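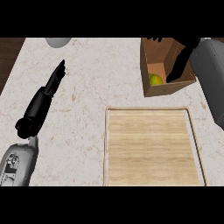
**Pop Music and the Small Venue: How Plikberg Got a Band to a Second Album**
Music and Media, second-year project report

## 1. What the project is about

Plikberg are a four-piece synth-pop band who released their first album, Skestero, on their own and their second, Zovlow, through a small label called Olszewski. I wanted to find out how a band with no radio play in its first year kept going long enough to make another record. Most writing on pop careers deals with people who are already famous. I was more interested in the part before that, where a band is playing on a Sunday night to people waiting for the quiz to start.

The report covers the period between the two albums. It does not say much about the earlier bands the members were in, as they did not want to discuss them and I found only one recording, which was too poor to use.

## 2. Method

I used three kinds of material:

- an interview with Leszek Czarnecka, who sings and writes most of the words
- the band's own gig diary, which they let me copy out
- close listening to both albums

The interview took place in February in the back of a rehearsal studio and was recorded on my phone. I typed it up in full the same evening. The drummer was there for part of it but asked not to be quoted.

I had planned a survey of people at gigs as well. I handed out forms at one show and got so few back that I have left them out.

## 3. The first album

Skestero was recorded in the bass player's flat over one winter. There are nine songs, and all but two are built on the same drum machine pattern at different speeds. Czarnecka said this was simply the one they knew how to programme. Reviews on two local blogs called it a bold choice.

The band pressed 400 copies on vinyl and sold them at shows. It took them most of two years to get rid of them. Czarnecka said the money from the records paid for the van and the van paid for nothing, and that he would do a smaller number next time.

The words on Skestero are mostly about work. "Night Desk" is set in a hotel reception and "Returns" in a parcel depot, both places where Czarnecka had jobs. The choruses are short and repeated a lot. When I asked about this he said he could not hear himself on stage in those days, so he kept to lines he could sing without thinking.

## 4. Playing live

The gig diary lists 26 shows between the albums. Twenty of these were in rooms above or behind pubs, and the rest were support slots in larger halls. The diary gives the fee, the running order and a short comment, such as "good sound, cold" or "never again".

Two things stand out from it. The first is that the running order hardly changed for the first half of the list, and then changed at nearly every show. Czarnecka put this down to the keyboard player buying a second synth, which meant less time swapping sounds between songs -- before that, the order was fixed by which settings were next to each other.

The second is that the support slots did not pay better than the pub rooms. In one case the fee was lower. The band took them anyway for the chance to use a proper sound desk, and it was at one of these that the label first heard them.

## 5. The second album

Zovlow was made in a hired studio in eight days, with Olszewski paying. It is a slower record. The drum machine is still there on four songs, but the others have live drums, and the singing is lower and closer to the microphone.

Five of the songs had been played live first. I compared these with phone recordings the band gave me. "Platform" lost a whole verse and "Salt Road" was moved down in key. The new songs, written in the studio, have longer choruses and fewer words. I prefer the older ones, though "Last Bus Singing" is the strongest track on either album and was finished on the final afternoon.

## 6. Findings

The live shows seem to have shaped the second album more than the label did. The changes to the five older songs were already under way in the later phone recordings, before any contract was signed. Olszewski's main effect was on time and sound quality.

Money from gigs and records together did not cover costs in either year. All four members kept their day jobs, and three still have them.

## 7. Problems

One interview is not enough. I should have spoken to the label, who answered my first email -- I was slow to write back and then they were busy with a release. The diary also has a gap of several weeks where a page has been torn out, so there may have been shows I have not included.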